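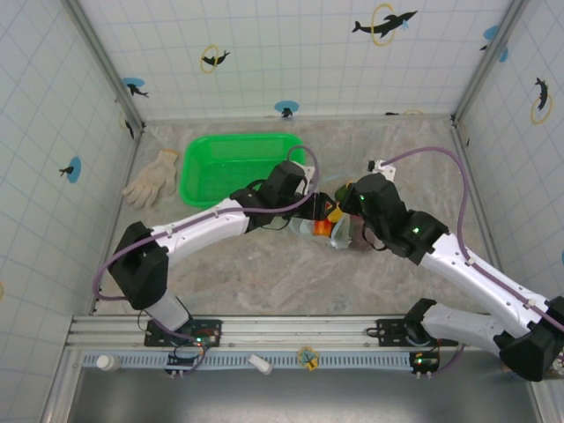

The shorter week, again

Every January someone in management rediscovers the four-day week, and every January I ask the same dull question: who answers the phone on the fifth day? Toivo Keskinen, in his column, promises that staff at Salminen now do 5 days' work in 4. Maybe. I'd like to hear that from the people doing it, at six in the evening.

I don't doubt they like the extra day off. I would too. But a survey of 49 office staff tells me very little about nurses, bus drivers or the woman who runs my chemist's.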